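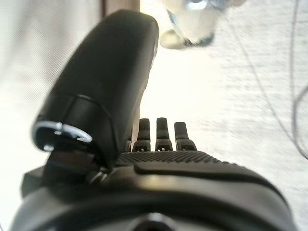
Sirnstead Allotment and Garden Club: Members' Forum

Slugs in the cold frame

marrowmum
Hello all, I went down on Saturday and something has had nearly every one of my lettuce seedlings, 17 of them, down to little green stumps. I'd only pricked them out the week before and was so pleased with myself! Does anyone still use beer traps?

plot_baird
Oh you poor thing. Beer traps every time, sunk with the rim a bit proud of the soil so the beetles don't tumble in. Cheapest lager you can find.

Tansy2
Sorry, I have to disagree. I had two going all last spring and I'm sure they drew slugs in from next door. A torch and a bucket after dark did far more for me.

plot_baird
Well, each to their own, but my hostas would argue with you :)

marrowmum
Thank you both. I might try the torch first and see how my knees like it. Is it too late to sow again?

Tansy2
Not at all, sow a pinch every fortnight. I've spare Prirkance plugs on the windowsill if you want a few, I'm usually at the bottom gate by 8.30.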